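FOR IMMEDIATE RELEASE

Brerkholm to Gruditz by night bus, starting April

Pidine adds overnight coach, family fares, free bikes on the rack

BRERKHOLM. Pidine, the regional coach line, will start a nightly service between Brerkholm and Gruditz this April. One bus each way, every night. Leaves Brerkholm at 9:40 p.m., pulls into Gruditz in time for breakfast. Stops at Maksymiv both directions, long enough to stretch and use the restrooms.

Tickets on sale now. Same website, same phone line, same counter at the Brerkholm depot. Family fare covers two adults and any kids under 11 on one booking. Kids have to be on the same booking, please, we can't add them at the door.

Why overnight? Riders asked. Last year's rider survey drew 3562 replies and the most common request by a long way was a way to get to the lake towns without losing a day of vacation to the road. Daytime runs are staying exactly as they are. No cuts there.

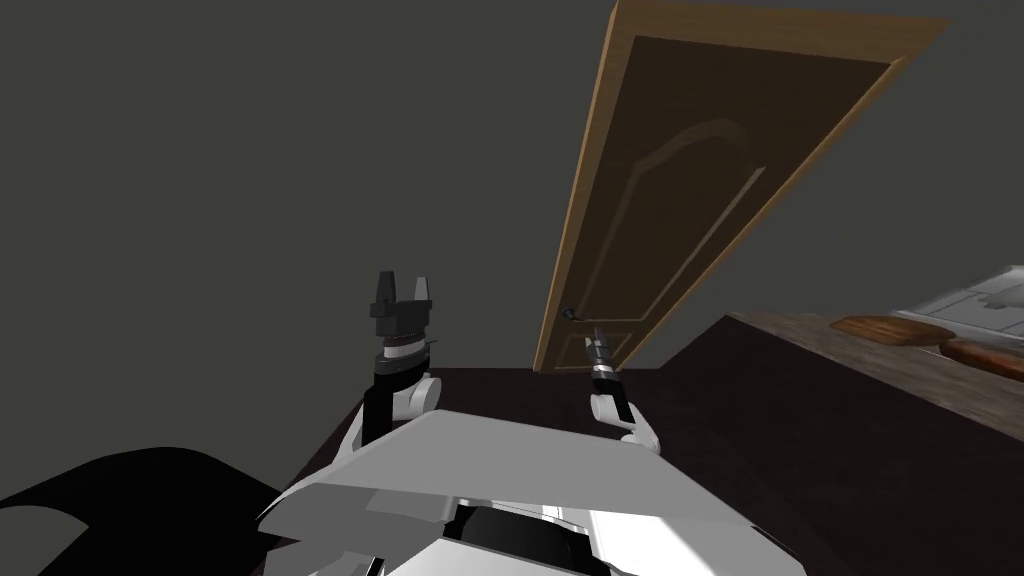 Seats recline further than on the day coaches. Blankets on request, small fee, bring your own if you like. Reading lights at every seat, cabin lights go down after Maksymiv. Outlets under the armrests. Wi-Fi yes, but it drops out in the hills and we are not going to pretend otherwise.

Luggage: one large bag underneath, one small bag with you. Strollers and car seats ride free and dont count as luggage. Bikes ride free through the summer, up to 8 per coach, reserve ahead. E-bikes OK if the battery comes off and travels inside with the rider.

Food: no kitchen on board. The snack stand at Maksymiv will stay open for the night bus and sells sandwiches, fruit, coffee, hot chocolate. Card or cash.

Pets: small ones in a closed carrier, on the floor in front of you. Service animals always welcome.

"We've been wanting to run this one for a while," the company said in a statement. "The lake is right there and people were driving half the night to reach it. Now they can sleep and let us drive. We think familes are going to like it."

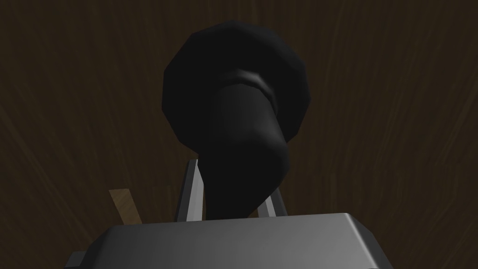
What's in Gruditz when you get there

The depot is at the foot of the hill, short walk to the lake front. Public beach, paddle boats, mini golf, the old mill museum. Bakery across the street opens early, ahead of the bus. Lockers inside the depot if your room isn't ready yet. Town shuttle picks up at the front door and takes Pidine tickets as fare on the day of arrival.

Staying just one night? The return coach leaves Gruditz at 10:15 p.m., so a full day at the lake and home again works fine without a hotel.

Booking and changes

Reserved seats only. Changes are free up until noon on the day of travel, after that a change fee applies. Groups of eight or more should call instead of booking online, the group rate is not on the website yet. Wheelchair spaces are on every coach, book by phone so we can have the lift ready.

Full timetable and fares are posted at the Brerkholm, Maksymiv and Gruditz depots and on the Pidine website.

About Pidine

Pidine runs day and night coaches between Brerkholm, the valley and the lake region.

Media contact: Pidine press desk, Brerkholm depot. Timetable sheets and interviews available on request.

###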